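Scarf season is my favorite time of year, and I own far too many scarves to be sensible about it. Silk squares from my aunt, big cotton wraps, viscose ones that slide off everything, a wool one as heavy as a bath mat. Add the dresses, the pins and the makeup that ends up on all of it, and you get a lot of laundry questions! So I've put everything I do at home on one page. Most of it I learned by wrecking something first.

## Washing scarves by hand

Use a clean sink or a big mixing bowl. Fill it with cool water, add a small squirt of gentle shampoo (the baby kind is lovely) and swish it before the scarf goes in.

- Silk gets three or four minutes, no longer.
- Cotton and viscose can sit for ten.
- Wool goes in flat and comes out flat. Press it, don't rub it.

Rinse in water of the same temperature. I used to rinse my wool in much colder water than I'd washed it in and wondered why it felt like felt. Naledi Mthembu, who taught the sewing evenings I went to in Bivthorpe, set me straight on that one and I've been grateful ever since.

To get the water out, lay the scarf on a dry towel, roll the two up together like a jelly roll and lean on it with your forearms. Unroll, move to a dry towel, do it again. Never twist silk! The creases stay in for weeks.

Dark red, navy and black should each be washed alone the first few times. Test a corner with a damp white cloth if you're not sure. If color comes off on the cloth, it will come off on your other scarves.

## Foundation on the neckline

This is the one I get asked about most, and it's so easy once you know. Liquid foundation is usually oily, so treat it like salad dressing:

1. Scrape off anything sitting on top with the back of a spoon.
2. Put one drop of clear dish soap on the mark. One drop!
3. Work it in from the wrong side of the fabric with a fingertip.
4. Wait 8 minutes, then rinse with cool water from the back.
5. Repeat before you wash the whole thing if you can still see a shadow.

Powder is different. Keep it dry, shake it, and lift the rest with a loop of sticky tape. Water turns it to paste and you'll be at it all evening.

Lipstick I dab with a cotton ball and a little rubbing alcohol, with a folded paper towel underneath. Keep alcohol well away from acetate linings and test a hidden seam on anything bright.

## Pins, pulls and tiny holes

Dull pins make more holes than sharp ones. Rub yours between finger and thumb now and then (carefully), and if you feel a burr on the tip, throw that pin out. I buy plain steel ones in a box of 500 from the haberdashery in Argate and still manage to lose most of them by January.

A pulled thread in chiffon can often be coaxed back. Hold the cloth on both sides of the pull and stretch it very gently along the line of the thread, then across, then along again. If a loop is left over, push it through to the back with a blunt needle. Please don't snip it.

For a small hole in a plain weave, put one strand of matching thread through a fine needle and weave over and under across the gap, keeping it loose. Daylight helps more than any lamp.

## Ironing without shine

Turn everything inside out. Black polyester goes shiny at the seams if the iron so much as looks at it, so I keep a square of old cotton pillowcase as a pressing cloth. Silk likes to be very slightly damp and the iron on its lowest useful setting. For pleats, clip each fold at the bottom with a clothespin and press from the middle toward the top, lifting the iron between moves, and leave the piece alone until it has cooled completely. That cooling time made such a difference to my skirts!

If you only need the wrinkles out of a viscose scarf, hang it in the bathroom while you shower and smooth it down with your palms afterwards.

## Storing it all

Rolled beats folded for silk. I save the cardboard tubes from wrapping paper, cover them in plain cotton and roll two scarves to a tube. Knits go in a drawer, folded, with the heavy ones at the bottom. Velvet wants air around it and nothing on top.

Everyday scarves I like to have hanging where I can grab them. Wide, rounded hooks are kinder than thin ones, and if thin ones are what you've got, fold the scarf in half and then in half again so the weight is shared over more cloth. Leave a little space between them too. Crowded scarves crease each other.

Keabetswe Botha once asked me how to keep beaded pieces from catching on everything else, and my answer is an old cotton pillowcase for each one, closed with a ribbon. Label the ribbon or you'll be untying them all every time there's a wedding.

Cedar blocks are great for wool. Sand them lightly once a year and they smell like new again.

## Little extras

- A dab of clear nail polish on the back of a button keeps the thread from fraying.
- White vinegar, a spoonful in the last rinse, takes the soapy stiffness out of cotton.
- Rub a plain pencil along a sticky metal zipper and run it up and down a few times.
- Static under a long skirt? Slide a metal hanger down the inside of the lining before you put it on.
- Hair oil on a collar comes out with the same dish soap trick as foundation.
- Keep one needle threaded in black and one in cream, stuck in a cork, by the front door. You'll use them more than you think! 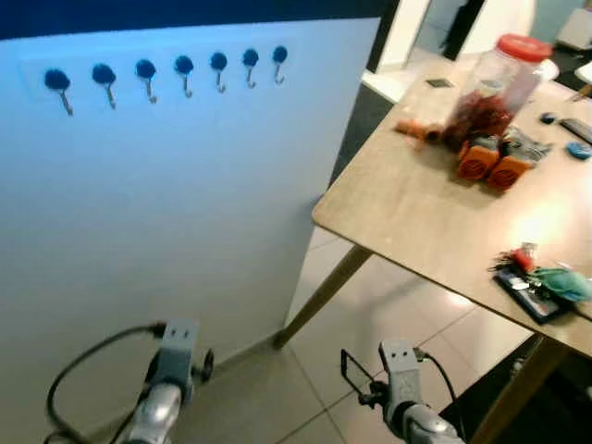
*Seven wall hooks in a row, good for everyday scarves*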